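Kulby Family and Business History Circle
Minutes of the May meeting
Held in the upstairs room, Sunday, 2 pm

Present: nine members. Apologies were received from the Flirport members, who had no train.
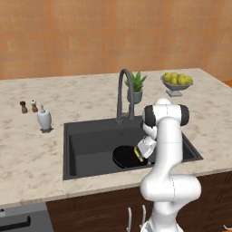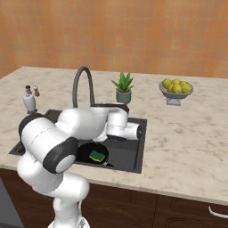
Sink and marble worktop, orange tiled wall behind

Minutes taken by Anong Sangkhawat
Filed under: Minutes, Trading Families

1. Minutes of the last meeting
Agreed as a true record, with one correction. Under item 4 the Kinyua warehouse was said to have been on the east side of Flirport harbour. It was on the west side until the fire and on the east side afterwards. The web copy will be changed.

2. Matters arising
The letter to the county record office about the missing rate books has been answered. The books are held but are too fragile to be produced. The office has offered to photograph single pages if we give the year and the street. Members should send requests to the secretary and not write in separately.

The loan of the Fidano ledger has been extended until the autumn. It must stay in the box between uses. Pencil only when working near it.

3. Kinyua and Fidano trading houses – progress
The secretary reported on the joint index of the two firms. There are now 659 cards in the index, covering partners, clerks, ships' agents and regular customers. Of these, 68 have not been matched to any family on the existing trees. Most of the unmatched cards come from the Fidano side, where the clerks wrote surnames as they heard them and often left out first names altogether.

There was a long discussion about spelling. It was agreed that each card will carry the name exactly as it is written in the source, with the usual modern form on the line below. Where the modern form is a guess the card will have a question mark. Cards already done in the old way will be altered as people come to them – there is no need to go back through the whole drawer.

A member asked whether married daughters should be carded under their father's firm or their husband's. Both, with a cross-reference. It was pointed out that two of the marriages between the houses took place shortly before changes in the partnership, and that these do not show up if the women are left off.

The question of whether the first Kinyua partner arrived as a shopkeeper or as an agent for somebody else was raised again. No new evidence. The advertisement in the Flirport paper calls him "of this town", which could mean either. Left open.

4. Credit and moneylending
A short paper was read on how the Fidano house lent to smaller shops in Kulby. The ledger shows goods advanced in spring and settled after harvest, with no interest written down. The reader's view was that the interest was in the price of the goods. Others thought that prices to cash customers would need to be compared first, and the cash book for those years has not been found. The paper will be revised and brought back.

It was noted that the house never called itself a bank and that we should avoid the word in anything we print.

5. Booklet
The draft runs to about twice the length we had planned. Agreed to take out the chapter on the harbour dues and keep it for a separate paper. The family trees will be printed across facing pages with the names in a larger size, as the trial copy could not be read by half of those present. Captions to be checked against the index before anything goes to the printer.

The cover is still undecided. The shop sign was preferred by most, the letterhead by a few. Held over.

6. Visit to Flirport
To go ahead if the chapel can be opened for us. The Kinyua graves are on the north side and the ground is uneven, so stout shoes are advised. Those wanting to copy inscriptions should bring their own paper. Please do not use chalk or wire brushes on the stones.

7. Any other business
The key to the map cabinet has been missing since the last meeting. Would everyone please check coats and bags.

An offer of old share certificates has been received from a house clearance. The secretary will look at them and report back. No money to be spent without a further decision.

The meeting closed at 4.15 pm.

Actions
Secretary: correct web copy; view share certificates; write to the chapel
All: send rate book requests; look for the cabinet key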